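Glass partition office

A glass partition office is a workroom set off from the rest of a floor by panels of glass in slim vertical frames. It is one of the most likable ideas in modern interiors: daylight travels deep into the building, and a door can still be closed on the noise.

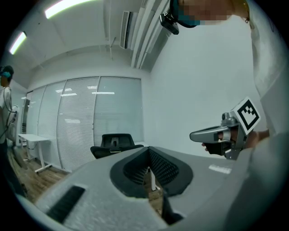
Junhao Ding
Contributing editor, Workplaces and Interiors

Partitions and blinds

The panels usually stand between floor and ceiling in narrow uprights. Horizontal blinds are the classic companion – tilt the slats and a room goes from open to private in a second, while a soft band of light still comes through. White blinds are a favorite with white walls, and at night the glass picks up the ceiling lights in long, lovely reflections.

Furniture

Desks tend to be plain. A white top on white legs with a cross-bar foot keeps the floor easy to sweep, and a black high-backed chair gives the eye somewhere to land. Wood flooring in warm browns does wonders in a pale room (gray carpet is the common alternative, and a much duller one).

Ceiling and air

Fluorescent strips remain widespread, often in parallel rows, with an air-conditioning vent set high on a wall. Ducts and beams may be boxed in or simply painted gray.

Use as a shared workroom

Many such rooms double as labs or workshops, where people work on their feet and tables serve as benches. The Ruotsalainen layout, named for its designer, allows one table for every two people and leaves the middle of the room open for walking.

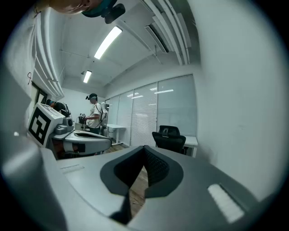 Standing work at a table in a white office lab.

See also: Office blinds; Open-plan office; Imby desk

Last revised 7 May 2024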